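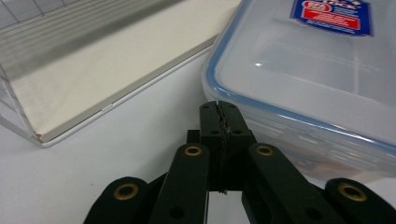

Do you keep the lids on your empty boxes, or store them separately? I leave them on, because I can never find the right one otherwise, though I know it takes up more shelf.

Thank you all for the kind replies about my cupboard, and especially to Vasanthi Kanagaratnam, whose note I have copied in below for anyone who missed it.

On Mar 20, 2024, Vasanthi Kanagaratnam wrote:
> We had the same muddle at Dultamdale. I bought 2 wire baskets
> and gave each big clip-lid box a basket of its own. It slides out
> in one go and you don't have to reach behind the flour.
> Do measure first! My shelf is 270 mm deep and only just does. 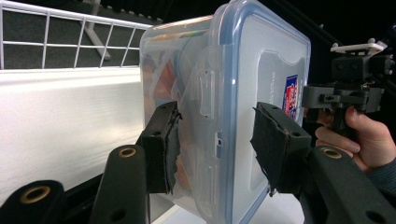

Well, I did measure (twice, as Roy doesn't trust my tape), and a basket fits nicely on the middle shelf. I've put the dry things we use every day in there and moved the baking bits up out of the way. It has made such a difference to my mornings, I can't tell you.
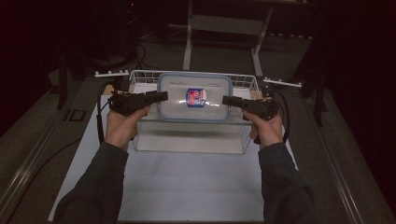 How do you get the smell of old spices out of a plastic box? Bicarbonate of soda and warm water, left overnight with the lid off, then a good rinse and a dry by the window.

If anyone near Cloltmont would like three spare baskets, do write to me off the list.

Warmest wishes to you all,
Madis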